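4.2 Operating rules for shared tabletop cells

The rules in this section were written at the Prirard site and later adopted at Zerbridge with small changes. They cover single-arm cells in which an operator and an arm use the same table at different times. Earlier guidance at both sites dealt mainly with speed limits and emergency stops and left the setup of the table to the operator.

Each session starts with a table check. The operator confirms that every object on the table belongs to the task list, that cables on the arm have enough slack for the full range of the wrist, and that the stop button can be reached from the standing position. Objects are placed by hand only while the arm is paused. Figure 3 shows a cell during work, with the arm over a table set with dishes and food items. 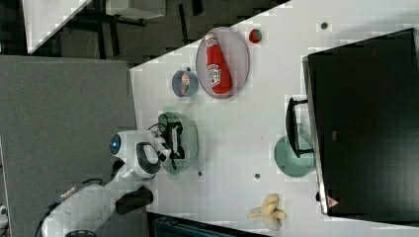 Figure 3. Arm and gripper above a green plate in a tabletop cell.

We reviewed 795 session logs from the two sites. Of these, 188 contained at least one unplanned stop. The operator's notes named a table setup problem in 119 of the stopped sessions, most often an object outside the task list or a tall item inside the approach path. The remaining 69 were put down to software faults, network loss, or no stated cause.

Based on this review, the Sial checklist was changed in May. Tall or heavy items must now be entered by name before the arm is enabled, and any item moved during a pause requires a new table check. The Cindance logging tool records both steps with a time stamp. An operator who skips the check can't start the next run without a second sign-off.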